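Foam offcuts find a second use at Stuston packing room

A packing room in Stuston has begun sorting and reusing the shaped foam pieces that used to go out with the general waste at the end of each shift.

The room, on the ground floor of the Verschueren works, handles small parts that are sent out in fitted cases. Each case has a foam insert, and the insert is cut so that the part sits in it without moving. Cutting the inserts leaves a good many plugs and end pieces behind, most of them with curved sides, and until this spring they were swept into sacks with everything else.

Under the new arrangement the pieces are tipped out at the start of the morning, checked for tears and sorted by shape and colour. Those in good condition are put back into use as spacers between cases or as corner blocks inside larger cartons. Anything torn or crushed still goes for disposal, but there is much less of it than there was.

Staff tried the idea for a month before it was made permanent in July. In that month 324 pieces were kept back and used again. The works says this was enough to do without bought-in spacers on all of the smaller orders, although larger orders still need them.

Sorting is done on plain white tabletops with blue tape laid along the edges. Staff are asked to keep every piece inside the tape while it is being checked, so that nothing is knocked to the floor or mixed in with pieces that have already been passed. The tables are wiped down before work starts and again after the midday break.

The pieces come in several shapes. One of the more common has two rounded lobes with a narrower waist, a little like a dog bone or a peanut, and is known in the room simply as a bone. It is useful as a spacer because two of them can be turned against each other and will not slide about in the carton.

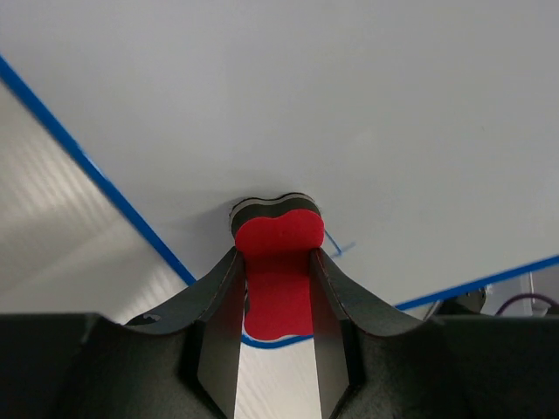
Page last changed: July, 2.28 pm

Red foam with a dark layer on one face is kept apart from the single-colour foam. The two are not mixed in the same carton, as customers had asked for the packing in each box to match. Pieces with a dark layer are also checked along the edge, where the layers can begin to part after a piece has been used several times.

The sorted foam is stored in 32 shallow trays on racks beside the door. Each tray has a card on the front with an outline of the shape it holds, drawn at full size, and a piece can be laid on the card if there is any doubt. The trays were already in the building and had been used for paperwork in an upstairs office. Nothing had to be bought apart from the cards and a few rolls of tape.

A tray is taken from the rack when it is full and goes directly to the packing benches. Empty trays come back at the end of the shift. Half-full ones stay where they are, and packers who need only a few pieces may take them from the rack without signing for them.

The work takes two people the first 28 minutes of the morning, according to the works. It had been expected to take longer, and the start of packing was moved back by half an hour to allow for it. That start time will stay as it is for the present.

There have been some difficulties. Very small pieces proved hard to sort and were rarely used, and these are no longer kept. Some foam arrived with adhesive on it and stuck to other pieces in the tray, so anything tacky is now put to one side. The racks also had to be moved once, away from a radiator.

Skusus, the carrier that collects from the works each afternoon, has been told of the change, as cartons packed with reused foam may show more than one colour when opened for inspection. It has raised no objection.

A similar scheme is being considered for the firm's other packing room at Gondorthorpe. The room there is smaller and has no space for racks along the wall, and it has not been decided whether foam would be sorted on site or brought over to Stuston in sacks. Staff from Gondorthorpe are due to spend a morning at the Stuston tables before a decision is made.

Customers who receive foam spacers in their orders may keep them or send them back in the original carton. Returned pieces should be clean, dry and free of tape. They can be handed in at the goods entrance in Stuston until 2 pm on working days, and the side gate should be used while the front yard is being resurfaced.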